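Blog > Daily Life > Giving Up Coffee (Sort Of)

About me Archive Recipes Contact

2018-09-04

So I've been off coffee for a while now and I have opinions! My friend Senyo bet me I wouldn't last past March, and I'd like it in writing that I did, even if the first week I was a monster and went to bed at eight with a headache every night.

The trick for me was having something else hot to hold. I started with plain black tea, two cups before work, and now I'm one of those people who talks about steeping times (four minutes, don't argue with me).
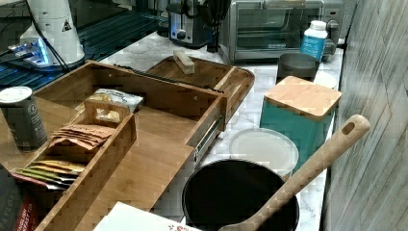 The tea drawer, snacks included.

What I miss most is the place, really. I used to stop at Bastia every morning and Horacio behind the counter would start my order when he saw me crossing the street. I finally went back last month and asked for a mint tea, and he looked at me like I'd moved to the moon. It was a good mint tea, though!
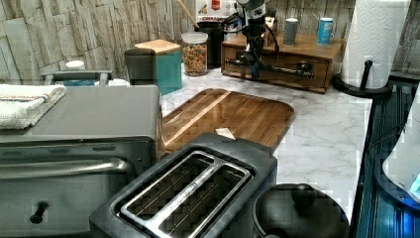
The other thing is sleep. I used to wake up at three and lie there going over emails, and now I mostly don't. My brother-in-law Nicanor says that's age and has nothing to do with caffeine, but he drinks five cups a day, so I'm not taking his advice. I did have one espresso at a wedding and was wide awake until dawn, rearranging my bookshelf.

Next up is sugar, maybe. Ask me after the holidays.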